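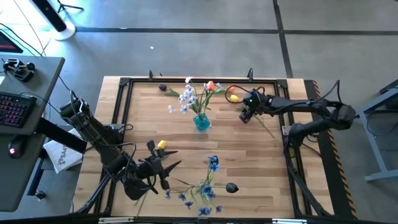

Two Slow Days in Flodberg

10/23/22

I went to Flodberg for the soup. A friend had raved about the fish soup at the Livex, the little harbor hotel with the green awning, and I'm easily led when it comes to soup. It was every bit as good as promised (ask for extra bread, they don't mind!), but by lunch on the first day I'd already stopped thinking about food and started looking at the hill.

The hill has 127 steps up from the fish dock, according to the sign at the bottom, and my knees believe it. At the top there's a chapel first mentioned in 1328, a bench, and a view right down the inlet to the Kan lighthouse. I sat there so long that my coffee went cold and I missed the noon ferry.

Missing it was the best thing I did all weekend. Chun-yin Tsai, who runs the tourist desk down by the bus stop, put me on the afternoon boat instead and drew me a map on the back of a timetable. Get off at the second landing, she told me, and walk back along the shore. It's an easy path, mostly flat, with a muddy bit near the boathouses where I nearly lost a shoe.

I had dinner at Anix, up on Church Street. Vasilică Anghel cooks and his sister pours the wine, and if you're staying nearby they'll keep the kitchen open until the last boat is in. Have the plum dumplings. Have mine too, if I'm not there.

If you're going: the ferry costs 200 crowns round trip, cash or card. The Livex closes for the winter in November, but Anix stays open all year and rents two rooms upstairs. Bring real shoes.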